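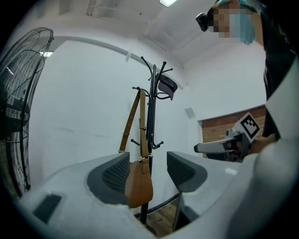
Gripper budget: what we are asking for

The equipment request for next year goes in at the end of April. Angharad Penry has drafted it around the hand-held grippers, which now get more hours than anything else we own. The main line is 2 more pairs, with spare finger pads and printed marker cards. Grundeo quoted 15 working days for delivery. Trikby was cheaper but would not commit to a date.

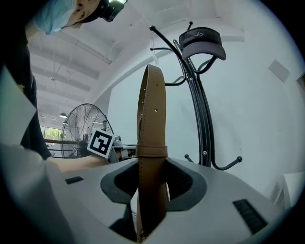

Pads are the cost we got wrong last time. Bags, belts and caps on the coat rack are good practice items, but straps and buckles are hard on the mesh, and we went through 41 pads against a plan for half that. Salamatu Odoi has moved pads to their own line so they no longer come out of repairs. 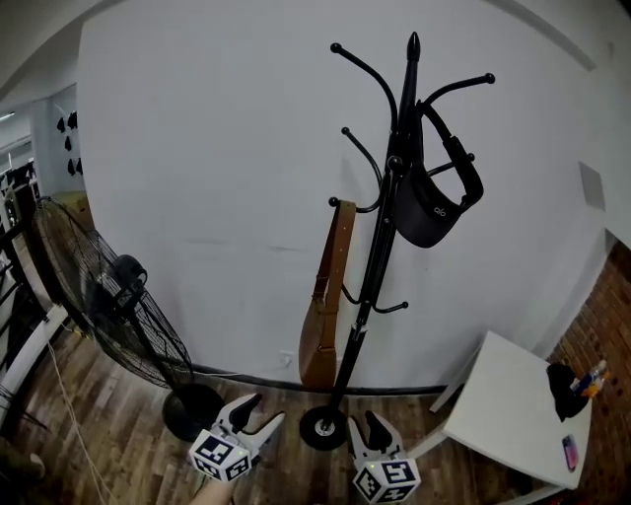 The Saarinen arm stays on the list for the year after. It needs a fixed mount and a power circuit, and neither has been priced. Comments on the draft go to Angharad before she sends it up.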